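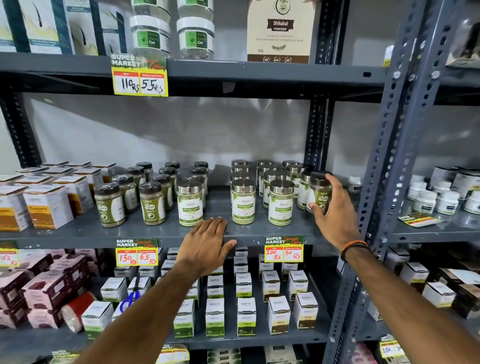 What's in the Gider set?

Scans of practice sheets from people learning broad-edge pen lettering, mostly italic and foundational, along with a plain text file saying which hand each sheet is in and what nib was used.

Gider practice sheets, read me first

Hello and welcome! I'm Trudy Costigan and I've been teaching evening lettering at the Doolan hall for long enough that my cupboard wouldn't shut any more. It was full of practice sheets. People leave them behind, or hand them to me at the end of term, and I can't throw out somebody's first decent row of n's. So I started scanning them, and this folder is where they've ended up.

There are more than 2,000 sheets from 163 learners. Everyone whose work is in here signed a slip saying I could share it, and if I couldn't track a person down their sheets stayed in the cupboard (which is still hard to shut).

What you get

The sheets folder holds the scans, one per page, in colour. The index file is a spreadsheet saved as plain commas, so it'll open in anything. Its columns are sheet, learner, hand, nib, ink, paper, term and remarks. Learners are numbers, not names, and the numbers don't mean anything – I drew them out of a biscuit tin.

There's also a small folder called odds. That's envelopes, a few gift tags, and one very long alphabet on lining paper that I scanned in pieces and haven't joined up. If you fancy joining it, please do and send it back to me!

How the scanning was done

Almost all of it went through the old flatbed, which has been called the Puma since before my time. I used 800 dots per inch for the smaller nibs because the hairlines went to mush at anything less. The bigger writing is scanned coarser. The Puma leaves a faint grey band down the right-hand side of some pages and I've left it alone, since every fix I tried also ate the pencil guidelines, and I like to see the guidelines.

Tamsin Lowther wrote the little script that straightens the pages. It gets confused by sheets where the learner ruled their own lines on a slope, so those are as they came off the glass. Look for "wonky" in the remarks.

About the labels

Aroha Rewi and I labelled the hands between us. For italic and foundational we nearly always agreed. Uncial was fine too. Where it got messy was anything halfway, like a beginner's italic with no slope and round arches, and in those cases I put down what the class was meant to be working on that night. So treat the hand column as what the person was aiming for.

Nib sizes are whatever the learner wrote in the corner. Quite a few didn't write anything. A blank is a blank, I haven't guessed.

"Kernthorpe" in the paper column is the cream layout pad we used to buy in bulk. It has a bit of tooth and the ink feathers on the back, so if you're looking at edges, pick the other side or skip those sheets altogether.

Things to watch for

Left-handers are marked in remarks from January onwards but not before, because I only thought of it then. Sorry about that.

Also, 2 sheets are in twice under different numbers. I know they're in there and I can't find them again.

Using it

Teach with it, print it, trace it, measure the x-heights, whatever takes your fancy. Please don't sell the scans as they are, and please don't use a sheet as a "bad" example with a laugh attached. These are people's early goes. A line saying the sheets came from the Gider set is plenty of credit.

Changes

3/11/19 – Added the uncial sheets. Fixed the ink column, where I'd typed "walnut" for a whole term of sepia. Thanks to Nikau Prendergast for spotting it.

Still to do: the copperplate box, once I've got slips back from that class, and a better name for the odds folder.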